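3.2 Workspace

The Isov arm was assembled in a shared workshop, with its camera mounted near the gripper. Objects were placed on white cloth.

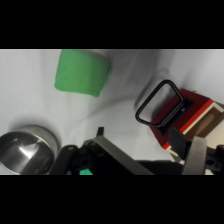 Figure 4. Wrist view with pot, green block and red box.

The black handle on the box stands out clearly against the cloth. Motion blur was a greater difficulty — of 114 views reviewed, 13 were set aside for this reason. Blurred views of the green object were kept for comparison. 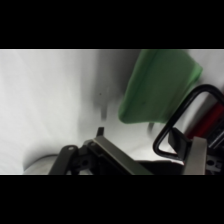 3.3 Gripper Adjustment

The finger plates were realigned in August.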